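Wrist camera: segmentation confuses cables with drive latch
Posted in: Perception & Planning > Manipulation
August, by Rosário Figueiredo

rfigueiredo
Hello all. I am working on a planner that must find the blue latch of a drive bay inside an old desktop tower, and then choose an approach for the gripper. I trained the segmentation on 3398 labeled wrist frames. It is good on the motherboard, but near the drive cage the mask often jumps to the SATA cable, which is light blue too.
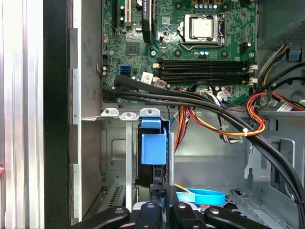
Wrist view, cable on the case floor at right of the cage.

I tried to lower the weight of color in the augmentation. The result is better on the cable but worse on the latch. Does somebody have a better idea?

s_lauritsen
Don't remove color, add depth. The latch is a rigid block fixed to the cage, and a cable is a thin tube. Even a poor depth map should separate them.

rfigueiredo
Depth is very noisy at this distance, and the shiny metal makes holes in it. I also have a second problem, the thick black cables. My planner treats them as a solid obstacle, so from a pose like the next one it finds no path at all and stops after 147 samples.
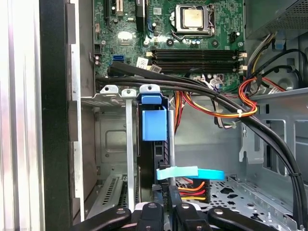 Re: cables as obstacles

amber_h
I would make two cost layers. Steel is forbidden, cable is only expensive. We do this in Flastora and the planner stops giving up so early.

s_lauritsen
I disagree with this. Expensive cable means that one day you pull a connector out of the board. Keep it forbidden and move the camera to a better start pose.

amber_h
With a force limit it is fine. A tower this full has no perfect start pose.

rfigueiredo
Thank you both. I tested the two layers with a low force limit, and now I get a path from most start poses. For the latch I followed Steinar partly: depth is used only to reject thin shapes. The part I still don't like is the pose estimate when the drive is between the fingers and the tower is tilted in the view.
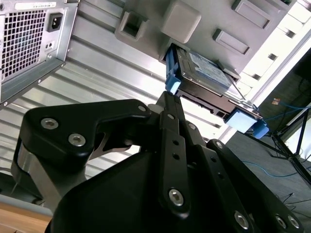

My tracker keeps the pose from the last clean frame and adds the arm motion, so any slip of the drive is invisible to it. I think I should fit the edges of the carrier again every 4 frames, but this costs time in the control loop.

lcosgrove
Run the fit in its own thread and let the controller use the old pose until the new one arrives. Log the timestamps of both or you will go crazy later.

rfigueiredo
Good, I will try this and write the result here.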